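Ticket: Wrist view segmentation drops crumpled object at close range
Project: Jirkent (simulated grasping)
Component: perception / mask tracker
Opened by: Duangjai Jaidee
Assigned to: Laurier Kowalchuk
Opened: 2/14/20
Status: Resolved, follow-up open

Summary
The tracker loses the target mask during the last part of the approach when the target is a crumpled, textured mesh. The planner then falls back to the previous pose estimate and closes on that. Box and cylinder targets are not affected.

Steps to reproduce
Load the Marnwood scene set with flat-colour surfaces. Spawn any target from the soft-look group. Run the default approach with the wrist camera as the only source. Watch the mask confidence in the log.

Expected: mask held until the close command.
Seen: mask confidence falls to zero before the close command. In a batch of 200 runs the fault showed up in roughly half.

Log extract
[tracker] mask area jump, ratio above limit
[tracker] candidate rejected: overlaps self mask
[tracker] no candidates, holding last pose
[planner] pose age 9 frames, limit 10, continuing
[planner] close

Comment, Laurier Kowalchuk
Reproduced on the current build. The rejection comes from the self mask, the region we blank out so that the gripper is not picked up as part of the target. It is padded by a fixed amount. Near the end of the approach the finger pad and the target lie right next to each other in the view, so the padding eats into the target and the overlap test throws the whole candidate away. 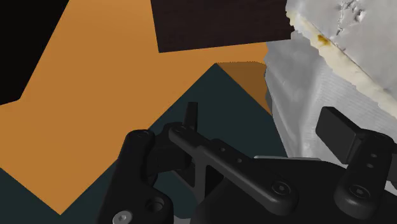 The padding was set for the old gripper model. Paquette has a larger linkage, and the self mask is now built from its collision mesh, which is already bigger than the visual one. We are padding twice.

Comment, Yvette Caron
Does that explain the area jump as well? The jump is logged before the rejection, and I get it with padding set to 0.

Comment, Laurier Kowalchuk
No, separate cause. The segmenter splits the target along strong creases in the texture and returns the pieces as different objects. The tracker keeps the largest piece, and which piece is largest changes between frames. Plain targets have nothing to split on. The random surface colours make no difference; I fixed the seed and changed only the target texture.

Comment, Clive Mottram
Please don't raise the pose age limit to get round this. It was tried on Zestton and hid two other faults until March.

Changes made
1. Self mask is built from the visual mesh. Padding reduced from 10 pixels to 2.
2. Overlap test now subtracts the self mask from the candidate and keeps what is left, provided the remainder is above the minimum area.
3. Neighbouring pieces are merged before tracking if their depth is continuous across the shared edge.
4. The planner writes a warning whenever it closes on a held pose. Previously this was only visible at debug level.

Result
Same batch, same seeds: no held-pose closes. Merge step adds a small delay per frame, within the budget for the control loop. Box and cylinder results unchanged.

Comment, Lise Lapointe
Checked on my side with the merge step on and off. With it off the area jump returns, so items 1 and 2 are not enough on their own. Closing this one. I have opened a follow-up for the depth test, which wrongly merges the target with the surface when the target lies flat. Assigned to Yvette.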